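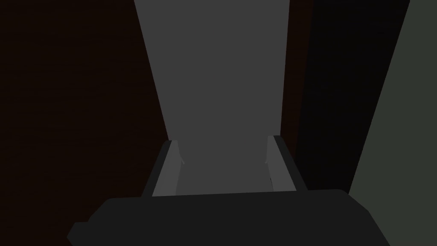 Gripper, two fingers apart.

Zostness Building, Annual Door and Floor Checklist
Inspected March 27, 2024
Inspector: Awuor Muli
Reviewed by: Jouko Laaksonen
Work order 2083

Marks used: OK, FIX (repair before the next visit), NOW (same day), N/A. Comments go under the item they belong to.

Section A. Entrance and lobby

A1. Main door opens fully without catching: OK
A2. Closer brings door to latch from any position: FIX
Latches from wide open but stops short when released near the frame. Adjust the latch speed first. If that doesn't hold, replace the closer.
A3. Mat lies flat, edges down: NOW
Corner was curled on the street side. Mat removed. Everaldo Bittencourt has a spare from the Lellero site and will bring it over.
A4. Threshold screws tight: OK
A5. Exit sign lit, test button works: OK
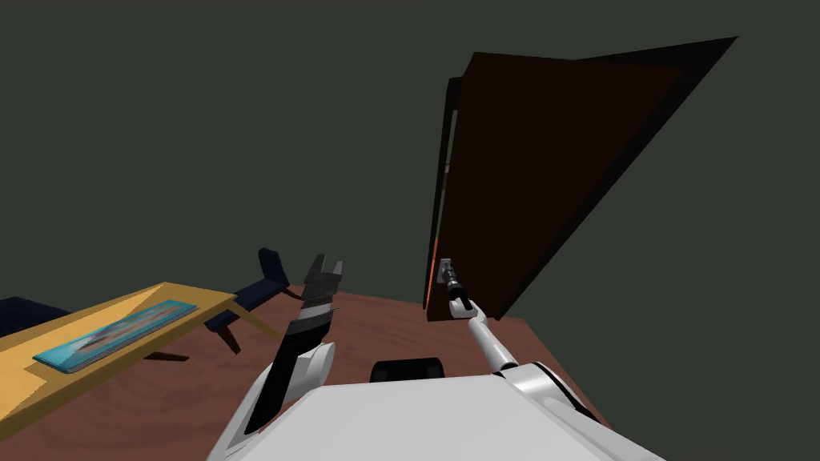

Section B. Floors

B1. Boards level at joints: OK
B2. No raised nails or splinters in walking paths: FIX
One nail head proud by the copy room. Set it and fill. Last September's sheet has the same nail on it, marked as done. Either it worked its way back up or it was never set deep enough.
B3. Finish not slippery under shoe test: OK
Cleaners have gone back to the old product. The floor was slick on the last visit and isn't now.
B4. Cords off the floor or under covers: FIX
Extension cord across the back hall again. Rehema Massawe's office needs an outlet on that side -- please price it this time.
B5. Transition strips secure: OK

Section C. Interior doors

C1. Handle turns freely and springs back: FIX
Stockroom handle sags below level. The spring is weak. Works for now.
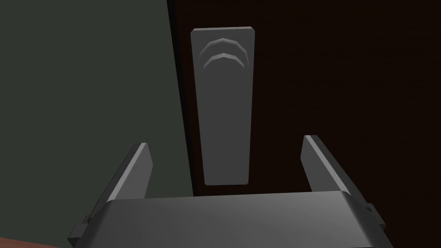
Gray handle on a dark brown door.

C2. Handle screws tight on both sides: OK
C3. Hinges quiet, pins fully seated: OK
Top hinge on the stockroom door was dry. Oiled during inspection.
C4. Gap along latch side even: OK
C5. Door not wedged or tied open: NOW
Wooden wedge under the stair door. Removed and handed to Ye-seo Nam at the desk. If people need that door open during deliveries, it needs a magnetic holder tied to the alarm.
C6. Fire door label readable: FIX
Painted over on the stair door. Clean it with a plastic scraper, no solvent.
C7. Room can be left without a key: OK

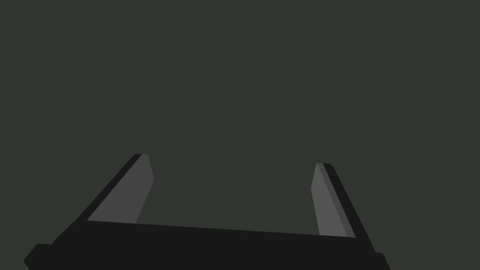 Section D. Stairs and back hall

D1. Handrail firm along its full length: OK
D2. Tread edges visible: FIX
Strips worn through near the bottom. Barilell strips are on order.
D3. Light reaches every landing: OK
D4. Emergency light stays on for the full test: FIX
Faded after about 18 minutes. Replace the battery and run the test again.
D5. Nothing stored under stairs: OK

NOW items were dealt with on site, apart from the replacement mat. Send FIX items to Jouko with the work order number on them.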